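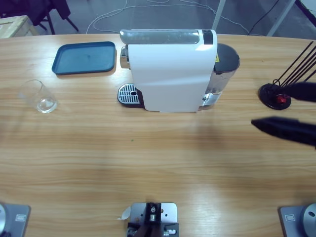 Home News Members Archive Contact

June 11, 2022
By Godelieve Wuyts

Print this item | E-mail to a friend

So I've spent most of the spring sanding, and my family would like me to stop talking about it. Too bad for them, I have a newsletter!

It started with my aunt's kitchen table, which came to me with a big white ring on it and a gummy layer of old varnish (plus a burn from an iron, but we don't discuss the iron). I'd always assumed you called a person for that sort of thing. Then Danjuma Tijani from the Thursday group lent me his sander and a stack of paper and told me to get on with it. I started at 100 grit, which was too timid for that varnish, and I went at it for two evenings before I gave in and bought the coarser stuff at Stevens.

What I wish I'd understood sooner is the grain. I knew you were supposed to go with it, sure, in the way you know you're supposed to floss. But I got lazy near one corner and went straight across, and you couldn't see a thing until the oil went on. Then there they were, lots of little scratches, like a cat had been at it. I had to take the whole corner back down and start over.

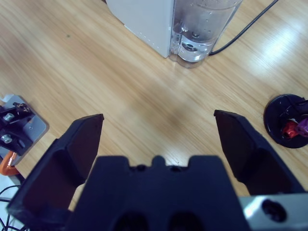 Pale, honey-colored wood with a long grain.

Now, oil or varnish? I got four opinions from four people. Cor Martens swears by hard varnish and says oil is for people with no grandchildren. Balakrishnan Menon oils everything he owns, including (I have seen this) a broom handle. I went with oil, mostly so I can patch it when somebody sets down a hot pan. Thin coats, a good wipe after each one, and a night in between. I did three and I'm pretty happy, though the room smelled like a salad for a week and we ate on the porch.

One serious bit, please read it: don't ball up your oily rags and toss them in the trash. They can heat up all by themselves and catch fire. Lay them out flat outdoors until they're stiff and dry.

If you've got a table you've been avoiding, Hendrik Verstraete has the club workbench free on Saturday mornings through the end of June. Members pay $17 for the morning and that covers sandpaper. Bring your own mask and an old shirt. And if it's a big table, bring a friend too, those stairs are steep.

Previous Next Back to top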